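The Ninth Revision

The Tridau Institute did not permit adjectives in its findings. Hiwot Derese had removed 26 of them from the draft before the Preratwood office returned it with a request for one more correction. The sentence at issue read: "Demonstrations gathered by hand were sufficient."

"Sufficient for what?" the office had written in the margin.

She took the draft down to the main floor, where the collection session was under way, and stood for a time beside the staircase.
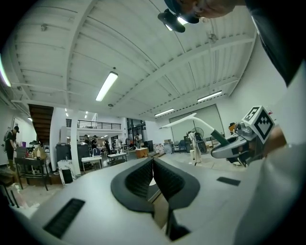
The method, as set out in Section 2, was simple. A person performed a task with a gripper in each hand. The motions were recorded and given to Gistach, which had hands of its own and had never been shown anything else. The study called for 2,000 demonstrations. Gistach had begun to succeed after 147.

Section 4 reported this result and offered no cause. Derese had proposed one in the fifth revision. She had noticed that the machine paused before setting down a cup — a brief delay, of no use to the task. The same delay was present in 68 of the recordings. All of them had been made by a single demonstrator, who had left the Institute in June and whose name had been replaced by a number.

The paragraph was struck as outside the scope of the work. She restored it in the seventh revision, and it was struck again.
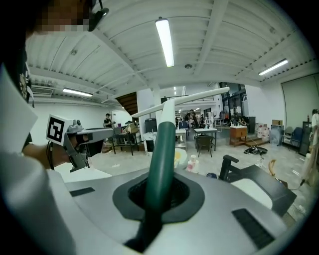

Chiang said that the pause should be trained out. It cost time, and the sponsors would ask about it. A method was judged by what it carried over, Chiang added, and this was something that had come along by accident.

Derese replied that the Institute had no procedure for telling the two apart. She asked that her reply be entered in the record, and it was entered.

That evening she amended the sentence to read: "Demonstrations gathered by hand were sufficient for the task, and included the hand." She signed the ninth revision and sent it to Preratwood before seven o'clock.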